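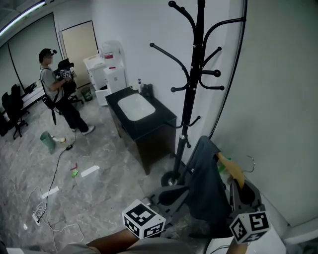

Coat rack, one central pole, round base. 

Week 2 notes: Center of gravity, or why things fall over

Okay, so last time we ended on levers and I ran out of board space right when it was getting good. Let me finish that thought first. A lever is just a force and a distance from a pivot, and you multiply them. We call that torque. If you remember one thing from week 1, make it that.

Now, tipping. Every object has a point where you can pretend all its weight sits. That's the center of gravity. Draw a line straight down from it. If the line lands inside the base, the thing stands. If it lands outside, over it goes!

A coat rack is my favorite case (I've been using it for years and I'm not stopping now). Tall pole, small round base, and the hooks stick out sideways. Hang one heavy coat on one hook and you've pulled the center of gravity up and over to that side. Hang a second coat on the opposite hook and it slides back toward the pole, but it's still higher than it was when the rack was bare. So the balanced rack is fine until somebody bumps it. Weight slung low near the base does much less harm than the same weight up top.

People always ask me if a heavier base helps. Yes! It drags the center of gravity down. A wider base helps too, in a different way, because the line has farther to travel before it gets outside. Try sketching both and see which one lets you lean the rack further.

Worked problem (we did this in class, but I went too fast)

The Lanberg rack weighs 514 ounces and the Parry weighs 363. Same height, same base size. Which one tips at a smaller angle? Most of you said the Parry, and I get why, but I never told you where the weight is! The tipping angle depends on how high the center of gravity is and how wide the base is. Total weight cancels out. It does change how hard you have to push, so the Parry may well feel more tippy. Keep those two ideas apart on the quiz, please.

For next time

Read the Nemer chapter on friction, skip the boxed section on ramps. Do problems 1 through 6 on the sheet. If you missed class, the Esa building copy room has spare sheets in the tray by the door. Bring a ruler and something you don't mind knocking over.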